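Notes from a visit to the Plondine lab, 28th February

I went to see the manipulation group at Plondine last week, together with two people from our own shop. Rattana Chuensuk had set it up for us. She runs the simulation side there, and she had offered to show us how they train a grasping policy entirely on rendered data before it goes anywhere near hardware.

The lab is on the second floor of an old office building, and most of it is desks. I had expected more machines. There is one arm in a caged area at the back, which the group shares with Hundik, and the rest of the work happens on screens.

Rattana started with the problem. When they train on a bare gray table, the policy does well in simulation and badly on the real arm. Their earlier fix was to randomize everything: colors, lights, textures, often to the point where the images looked like noise. That helped, but training took a long time and the policy still made odd mistakes near ordinary household things. It would slow down near a cup, or drift toward a plant.

Their current method, called Skedov inside the group, keeps the rooms believable. A generator puts together a room with furniture and everyday objects in places where a person might leave them, then drops the arm in and runs the task. The walls, the floor, the clutter and the camera position all change between rooms. The physics settings change too, but only inside limits they measured on the real arm. The training set we were shown has 1,008 rooms.

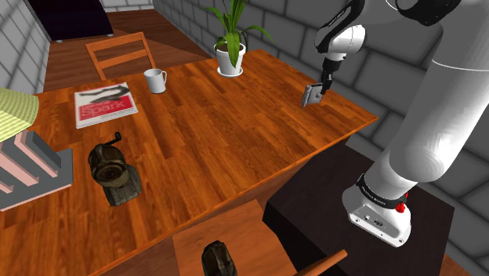
Each room is used for several short runs. The arm picks up one part, lifts it, and either sets it down at a target or hands it to a second position. Thin, flat parts get the most attention because they gave the older policy the most trouble. A flat part is hard to see from a low angle, and a small error in height means the fingers close on nothing or press into the table.

Elisa Rizzi took over for the results. She compared the new policy with the heavily randomized one on the real arm, using the same set of parts. The old one failed on around 5 percent of the easy parts and far more of the flat ones. She was careful about the flat ones and did not want to give us a figure, as they had changed the finger pads partway through the tests and the runs were not all comparable. They plan to repeat that part in May with the pads fixed.

What she would say is that the failures look different now. The old policy tended to stop short and hover. The new one commits to a grasp, and when it misses, it misses by a small amount and usually tries again. She played us recordings of both, and the difference was easy to see even for those of us who do not work on grasping.

I asked whether the believable rooms mattered or whether the tighter physics limits did all the work. They have tried it both ways. With the tighter limits and plain rooms, the policy improved on bare tables only. With both, it improved on cluttered ones too. Rattana thinks the clutter teaches it what to ignore, but she called that a guess.

Rendering is the main cost. The rooms take much longer to produce than the plain tables did, and the group has two machines for it. They use an in-house scheduler named Tijani to keep them busy overnight - it crashed once while we were there, and Elisa restarted it from her phone.

Reflections are still a weak point. A shiny table can fool the depth estimate, and she showed us a run where the gripper aimed at a highlight next to the part. They are adding more glossy surfaces to the generator.

We left with a copy of their room settings file and a list of the parts they test on. I would like to try the flat ones on our own arm before their May runs, if we can get matching finger pads made in time.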